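Back at the desk

2022-07-27

Two weeks off and I came home with a sunburn shaped like a backpack strap and the firm belief that I could give up sugar. The sugar thing lasted until the train station at Rusness, where the vending machine and I reached an understanding.

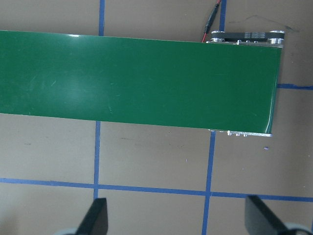
The garden, or what used to be one

I left 4 tomato plants and a timer on the hose. The tomatoes are fine. The zucchini has taken the path and is working on the steps. I picked 20 pounds of it before breakfast and have now run out of neighbors who will open the door.
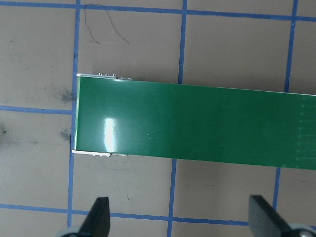
Last changed: the same evening, to fix the spelling of zucchini

Spent the afternoon on the water bill. Trutance wants me to confirm my meter reading online, on a form that rejects the reading, then thanks me for it. I tried it with a comma, without a comma, and once in a bad mood – no difference.

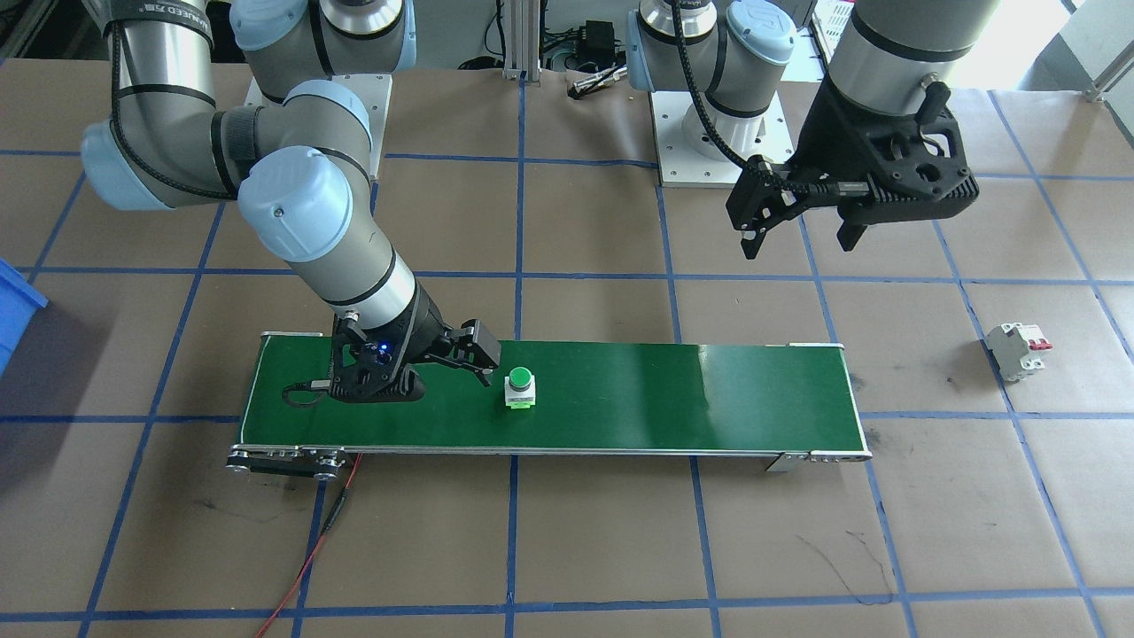 Green cap, green belt.

Zucchini bread tonight, with sugar. The recipe says it freezes until December. I have room in the freezer for 2 loaves and batter for a lot more, so I'm off to wash the big bowl again.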